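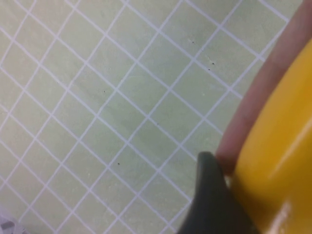 Tiltov Regatta Results

Finish times and entry details from the Tiltov sailing series, gathered into one set of plain CSV files. Last updated Mar 7, 2021.

What is in it

The data covers 30 races and holds 2115 rows, one row per boat per race. Boats that entered but did not start are included, with the time fields left blank.

Files

results.csv — one row per boat per race
boats.csv — sail number, class, length and rating
races.csv — course, start time and wind at the start

Columns in results.csv

race_id: matches races.csv
sail_no: matches boats.csv, stored as text to keep leading zeros
elapsed: hours, minutes and seconds from the class start
corrected: elapsed time after the rating is applied
status: FIN, DNF, DNS, DSQ or OCS
redress: yes or no

Source

Results were typed in from the sheets posted at the Yoon and Mimell clubs after each race. The sheets from Mimell list seconds only for the first 3 boats in each class. The rest are given to the minute, and we left them that way.

Known problems

Two boats swapped sail numbers in May and the swap was never recorded on the sheets. Both are marked in boats.csv in the notes column. Wind readings come from the committee boat and are missing for the night races. Corrected times were copied, not worked out again, so a few do not match the rating in boats.csv — check before using them for series scoring.

Loading

Files are UTF-8 with commas and a header row. Read sail_no as a string.

License

CC BY 4.0. Please credit Jendetti, who maintain the files. Corrections are welcome through the issue tracker with the race_id and sail number.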